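Workshop Tips: Comparing Two-Finger Grippers on Soft, Crumpled Things

Updated 19 October 2020

If you have been reading the Presemik workshop page for a while, you know I keep a running set of tips for folks setting up a pair of arms at home or in a small shop. Most of the mail I get lately is from people who bought one gripper, tried it on a wooden block, were delighted with it, and then handed it something floppy. Oh dear! So these tips are all for the soft stuff.

Start with the table. A round one is kinder than a square one when two arms have to share, as there are no corners to catch a wrist on, and you can slide an arm a few inches either way without redoing everything. Clear it off completely. I mean the coffee too. 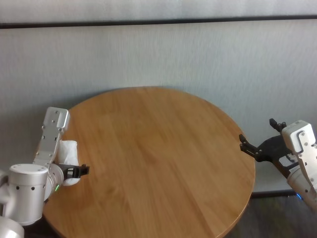

Trying two sets of fingers side by side is the quickest way I know to learn what you like. Run the same motion on one arm and then the other, and write down what you see before you change a setting (I keep a pencil on a string for this and still lose it). Let one arm do the holding while the other waits with its fingers spread wide over the opposite rim, well out of the way. A crumpled white piece like the one at the left gripper is a good thing to practice on, and it shows up nicely against orange-brown wood. Once that goes well, swap sides and do it all again.

For closing force, go low and creep up. I start at 2 on the Cumum controller and have yet to need more than 3 for anything I could wad up in my hand. If the fingers slip, check the pads for dust before you reach for the dial — a wipe with a barely damp rag fixes it more often than you would think.
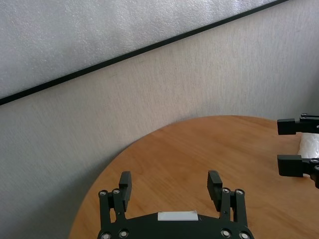
Give each setting nine tries before you make up your mind. I used to quit after a couple of good ones and then wonder why the whole thing fell apart the next morning. Nine is enough to get bored, and bored is about when the odd misses start showing up. Change only the one thing between rounds, and please label your notes with which arm you were using.

Next, the opening width. Folks coming over from the Nasr fingers tend to open just a hair wider than the item, which is fine for a block, but a soft thing spreads out when you set it down. Open all the way, come in slowly, and close at the last moment.

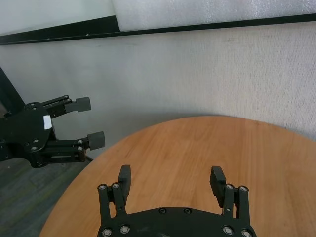 Both grippers open and empty at the round table.

Cables deserve more fuss than they get. In August I spent a whole afternoon at the Astasdale shop blaming a controller for a twitch that came from a plug I hadn't pushed in all the way. Seat every plug by hand, give it a gentle tug, and then turn the wrist slowly through its full travel while you watch the slack.

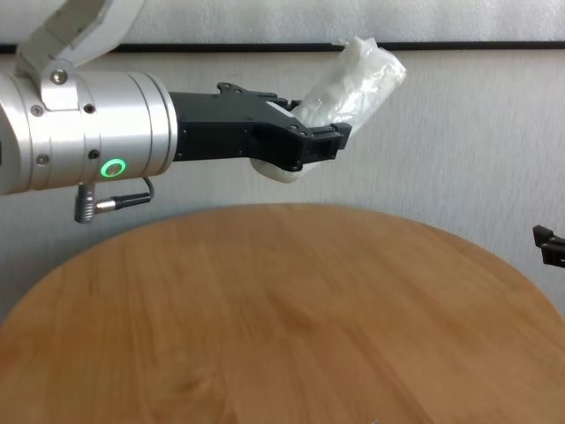 Camera placement is the last thing to settle, and I would leave it until the grips are decent. A view from the wrist is lovely for seeing the fingers meet, but it can't tell you much about what is hanging underneath. From the side you get the rest of it, like the rounded lobe of the bag bulging out below the gripper, and that's the part that will drag across the table if you travel too low. I lift a little higher than seems needed before moving sideways. Keep a second bag handy too, as they get tired and limp after a day of this.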